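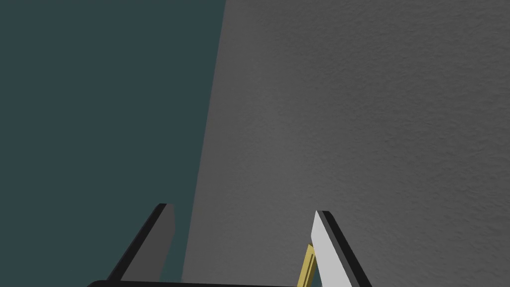 Seite zuletzt geändert: 5. Februar 2018

Elfmeter: immer in dieselbe Ecke oder wechseln?

flachpass_links
Hallo, spiele Kreisliga bei Plillov und soll ab jetzt die Elfer schießen. Drei geschossen bisher, alle flach links, der letzte gehalten. Jetzt meint die halbe Mannschaft, ich soll wechseln. Rechts fühlt sich aber total falsch an, treffe den Ball nicht sauber. Bis zum Derby gegen Tokivov im Mai muss das sitzen. Was tun, und wie übt man das allein?
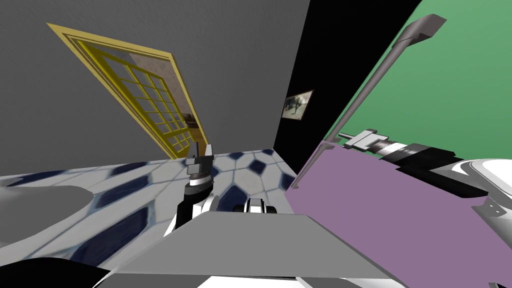
nurderSVP
Zwei Ecken brauchst du schon, sonst spricht sich das rum. Anlauf aber immer gleich, gleicher Winkel, gleiches Tempo. Erst die sichere Seite, dann die andere, je 10 Schuss am Ende vom Training, wenn die Beine schwer sind. Zielflächen mit Klebeband am Netz markieren — knallgelb wie der Türrahmen auf dem Bild, das erkennt man auch bei miesem Flutlicht. Weiß kannst vergessen. Und vorher entscheiden, nicht erst beim Anlaufen!

abstauber2000
Einfach draufhauen. Mitte hoch. Geht fast immer.

restverteidigung
Mitte hoch würd ich lassen, wenn man eh nervös ist. Ansonsten stimmt das mit dem gleichen Anlauf. Standbein ist bei dir warscheinlich das Problem, das muss für rechts etwas anders stehen, probier mal ein paar

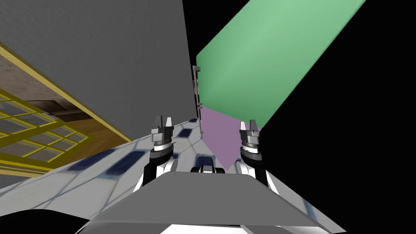
Zentimeter weiter weg vom Ball. Innenseite, Fuß fest. Nicht auf den Torwart gucken, der hampelt nur rum. Und einen Torwart brauchst du irgendwann doch, gegen das leere Tor trifft jeder — frag den aus der Zweiten, die freuen sich meistens. Ball ordentlich aufpumpen nich vergessen.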